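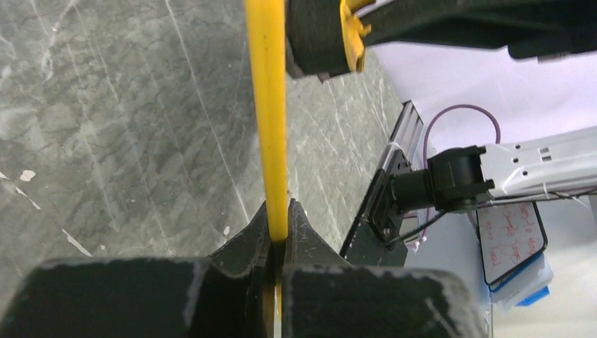
Ticket: Yellow rods, specks in the finish
Status: Open, waiting on supplier
Raised by: Noémi Hegyi
Assigned to: Arūnas Paulauskas
Product: Kütt display rods, yellow, carton of 400

Wednesday, December 5, 2018

Noémi Hegyi, 8:52
Third complaint from the fitting crew about the yellow rods. Small dark specks in the colour, not all of them, but enough that the Tivberg order can't go out as it is. Kütt say it is dust picked up in our shop and that a damp cloth will take it off. I have my doubts. The rods come sleeved, and the white ones off the same rack look fine.

Arūnas Paulauskas, 9:30
Have you wiped any?

Noémi Hegyi, 9:41
Yes, 6 of them, plain water and a cotton rag. No change on any. One looked better for a minute and then it dried.

Arūnas Paulauskas, 10:15
Pulled 20 from the open carton and went over them on the grey marbled top by the window. It's a terrible surface for this, the pattern hides everything, and there were white crumbs on it before I started. Moved to the white bench and sorted them properly. Specks on over half. Most are toward one end. A fingernail doesn't catch on them, so I'd call them under the finish. I know what Kütt will say to that.

Ilze Rozīte, 10:48
Kütt have replied. They now suggest Mumeck cleaner, which they also happen to sell. They say it has "resolved similar reports." I asked how many reports and got no answer to that part.

Arūnas Paulauskas, 11:20
Fine, we'll try it. Rods marked 1 to 4 with tape at the bottom end.
Rod 1: water and dish soap. No change.
Rod 2: Mumeck, wiped straight off. No change.
Rod 3: Mumeck, left ten minutes as per the label. Specks still there, and the shine has gone dull where the cleaner sat.
Rod 4: left alone for comparison.
I would not put that stuff on anything we plan to sell.

Aigars Venckus, 13:05
Could it be the rack? We had grit off the old one in August.

Arūnas Paulauskas, 13:22
Grit would sit on top. Opened a sealed carton to be sure, never been near the rack. Same specks. So unless our dust can get through cardboard and a plastic sleeve, the shop is off the hook.

Ilze Rozīte, 14:10
Sent Kütt the lot, including the dull patch on rod 3. They want the batch label before they'll discuss credit. They were given the batch label when the ticket was opened. Sent again.

Noémi Hegyi, 14:35
Tivberg will take white for the front row if the yellow can follow later. Please don't let anyone close this on the strength of a promise. Last time we were told the next batch would be "monitored" and this is the next batch.

Arūnas Paulauskas, 14:40
Leaving it open. Both cartons are under the bench with a hold tag on them. Rods 1 to 4 are in my drawer.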